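August, evening

Episode count on the Ernum set stood at 1,182 when I shut the logger down. The target for the bowl tasks is still a way off, and I am no longer sure the target was set sensibly. It was picked before anyone had looked at how many usable seconds come out of a single take.

Started at 7:40. Calibration first, then the clock check. The wrist view was running 33 milliseconds behind the encoder stream, one full frame at our rate. Restarted the capture service and it came back the same, so I wrote the offset into the session header and let the loader handle it. Wamine's loader reads that field correctly as of the last release. The one before ignored it without a warning, and I lost most of a week's work to that in the spring.

Ran the chopstick block through the morning. The instruction text for this block is short: move the item from one bowl to the other, release, return to start. Operators read it differently. Some come down vertically over the bowl, others approach low from the side and tip the hand at the last moment. I used to correct the second group. I stopped doing that after the Nava run, where the policy trained on one approach only and froze whenever the bowl was shifted a hand's width. Both styles go in now, tagged by approach, and the sampler can weigh them however it likes. 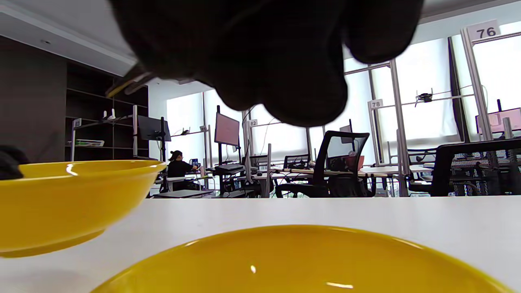

Reviewed 66 takes before lunch and rejected nine. Reasons, in the order I logged them: four with a late start marker, two with the target bowl outside the view for most of the approach, two where the operator paused longer than the timeout allows, one duplicate. The late start markers are my own doing. I moved the pedal closer to the table leg yesterday and it now catches under the foot before it registers. Moved it back.

Glare is a separate matter. Shiny bowls throw small highlights off the rim, and the segmentation step reads some of those as part of the object in the bowl. I tried masking by brightness and it took the white tabletop out along with the highlights. Tried a local threshold after that, with better results on the near bowl and worse on the far one. Left it off. The raw frames are stored anyway and the masks can be redone later by somebody with more patience for it.

Occlusion by the hand is the larger problem and I have no fix. In the last part of the reach the glove covers whatever is being handled, and the label has to be carried forward from earlier frames. Curkusico's annotation guide says to mark these frames "inferred" and keep the box. I have been doing that, but the guide gives no upper limit on how long a box can stay inferred. Wrote to them asking for one. Until they answer I am cutting at one second and flagging the rest for review.

Afternoon was slower. Disk on the collection machine filled up at 2:15 – the nightly sync had been failing quietly on a permissions error. Cleared it, reran the sync by hand, compared checksums on both sides. No takes missing. Added a free space check to the start script, to run ahead of the camera check.

To do tomorrow: rerun calibration with the longer board, swap the glove liners, split the task file so the two approach styles get separate IDs. Also find out whether the Ernum validation split was drawn by operator or by take. If it was by take, the success numbers I sent out last month are too high and I will have to say so.

Home at 7:30. Wrist sore from resetting bowls.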